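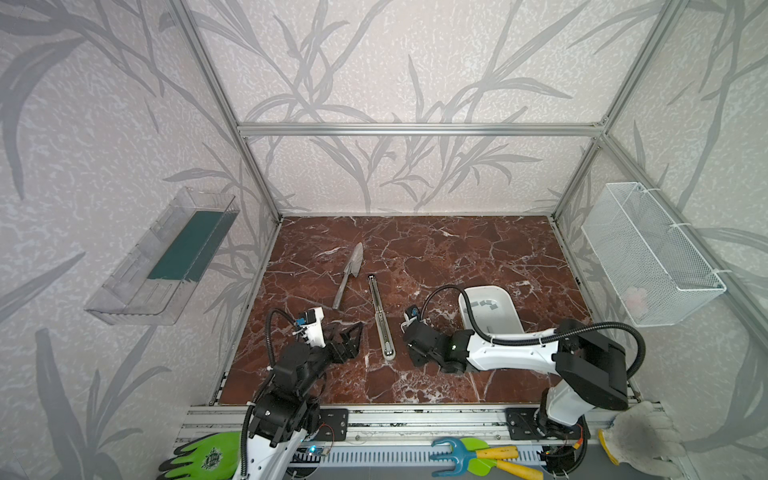

About Fenholm

Home | About | Bench Notes | Loan Shelf | Contact

2 min read

Fenholm compares robot parts for people who have to buy them with their own budgets. Grippers mostly, arms and wrist cameras when we can get them, controllers when we are feeling patient. We started after paying for a gripper that was very good at holding the foam cube in its own brochure.

Our test objects come from the desk drawer and the garden shed. Staple blocks are a favorite. They are small, gray and dull, and they have humbled more than 70 sets of fingertips.
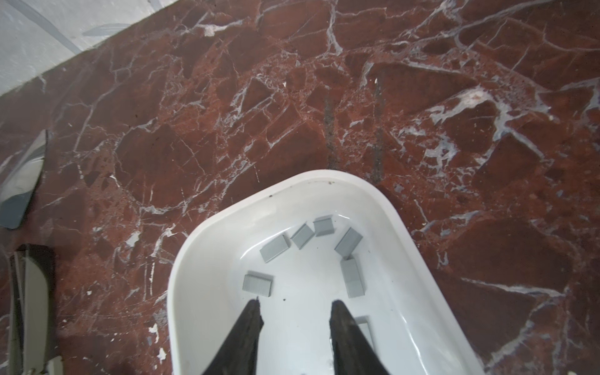
How we test

Every gripper gets 300 tries at the same job, on the same marble-patterned board, with the same trowel lying nearby. We write down the misses too — they take up most of the notebook.
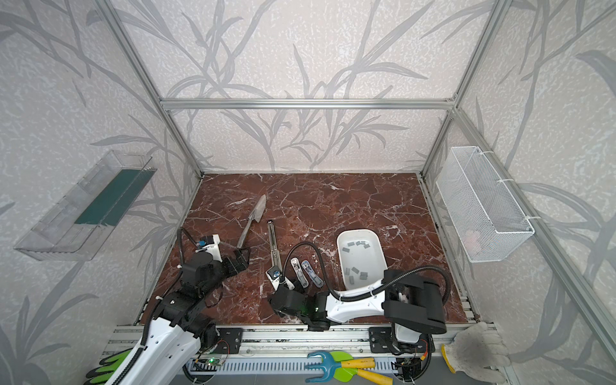 Makers may watch, and on Fridays they may even bring lunch, but they don't get to pick the objects. Results go up whether or not anyone is pleased with them.

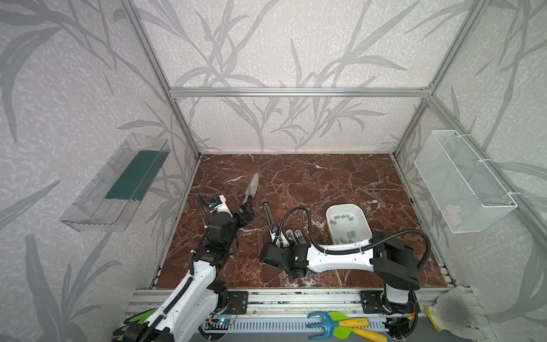
Two arms at the board, with the white tray under the right one.

Recent bench notes
- Morkine and Mellor fingertips, compared over 19 days
- Rirkari controller: a second look
- Where to put a wrist camera, and where we put it first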